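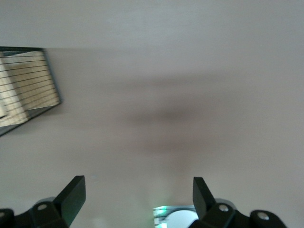 Visside Manipulation List Digest, Vol. 9, Issue 70

Subject: Re: Discarding low-texture wrist views before policy training
From: Min-kyu Ban
To: Visside Manipulation List

Dear list members,

I am replying on behalf of the Graltard data group to the question raised under this subject in September. The relevant part of the earlier message is quoted here so that the archive remains readable.

> We have been filtering our wrist-camera demonstrations with a simple
> contrast measure. Any observation that falls under the threshold is
> dropped, on the reasoning that a view of bare surface gives the policy
> nothing to condition on. The Graltard report says that such views were
> kept. Could the authors state whether this was a deliberate choice, and
> whether they have compared the two settings? We are also unsure how the
> report defines "low texture," as the appendix gives a threshold but does
> not say which part of the view it applies to.
>
> With thanks,
> the So maintainers

The choice was deliberate, and the comparison was made, although it was left out of the report for reasons of length.

On the definition: the measure is computed over the region between and above the fingers only. The gripper itself is masked out. Without the mask, two black fingers against a pale surface give a high contrast score to nearly every observation, and the filter then removes almost nothing. We regret that the appendix does not say so. The view at the head of this message falls in the class in question. The area between the fingers holds plain surface and a soft, dark smudge of shadow, and the wire rack at the upper left is the only object outside the gripper with clear edges. A reader who applies the threshold to the whole view will obtain a different set from ours.

On the comparison: we trained two policies with the same architecture, the same random seeds and the same number of update steps. The first used all 2110 demonstrations. The second used the same demonstrations with low-texture observations removed and the remaining ones joined in order. Each policy was then run for 430 trials on the Ilta placing task, with start positions drawn from one shared list.

The filtered policy did worse. Most of its additional failures came in the approach phase, before the fingers had reached the object. It tended to stop short, or to make one large motion where the demonstrations contain several small ones. Our reading is that removing observations from the middle of a trajectory alters the time step between those that remain, and the action labels no longer match the motion that the policy is asked to produce. This is an interpretation. We have not run the experiment that would separate the effect of the missing views from the effect of the altered timing. A suitable design would keep the time index intact and mask the image alone, and we would welcome a result from any group with the capacity to run it.

A second point concerns shadow. Several members have suggested in private correspondence that diffuse shadows on a plain surface should be treated as noise. We advise some caution. In an overhead or wrist view the position and spread of a shadow may carry information on height above the surface, and a contrast threshold will often discard exactly those observations in which little else does. We also recognize the opposite risk — a policy that relies on shadow may fail when the lighting changes — and our trials were all run under one lighting arrangement. They cannot settle the matter.

Motion blur was handled separately. Slightly blurred observations were retained, and no sharpening was applied. We did not test any alternative.

For groups that must reduce the size of their training data, we suggest removing whole demonstrations, or lowering the sampling rate evenly across each one and recomputing the actions. Either method leaves the spacing between steps uniform.

A corrected appendix, with the mask and the order of operations stated in full, is in preparation and will be posted to the list archive under the same report title. Groups that have already applied the published threshold to unmasked views need not repeat their training on our account, but we ask that any published comparison with our figures state which version was used.

Questions about the Ilta start positions should be sent to the list and not to individual members of the group, so that the replies are archived with this thread.

Respectfully,

Min-kyu Ban
for the Graltard data group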